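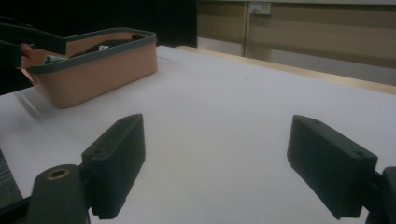 The Verkley basket on the work table, with a few things in it.

I have had the Verkley storage basket and the Driltent table cover for 7 months now, bought together in August's sale at Barros, and I use both most days for sorting and small repairs. The basket was 21 dollars and the cover was 119, so they need separate verdicts.

The basket is good. It is a plain rectangular tub, light peach with a dark gray rim, and the rim is what I hold it by. It doesn't flex much when loaded. I keep whatever I'm working on in it and move the lot off the table at dinner time. The color is an odd choice for a work basket and I would have taken gray all over if they sold it. It wipes clean with a damp cloth.

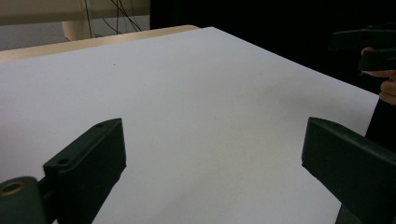 The cover is harder to score. Driltent sells it for tables with a wood top, and it lies flat without tape or clips. I cut mine a little short on purpose, so a strip of the pale wood still shows along the far side and I can get a fingernail under to lift it. The matte finish is easy on the eyes under a lamp — my old glossy one was not. Small dropped parts show up right away. So does every speck of dirt, and you will be wiping it more than you expect.

Cutting it was slow. The instructions say scissors, but I got a much straighter line with a knife and a metal rule.
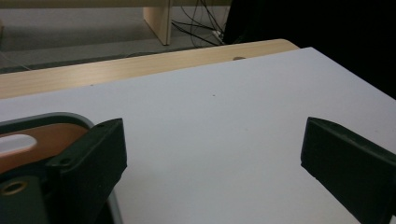
Review by Natália Valente
Home Workshop | Monday, January 14, 2019

The far edge runs straight and crisp. My table has rounded corners, and I left them bare instead of trying to follow the curve. Margarida Mendes has the same cover and did trim hers round, and it has started to lift there.

Basket: buy it. Cover: wait for a sale, or try the thinner Guvumano one first.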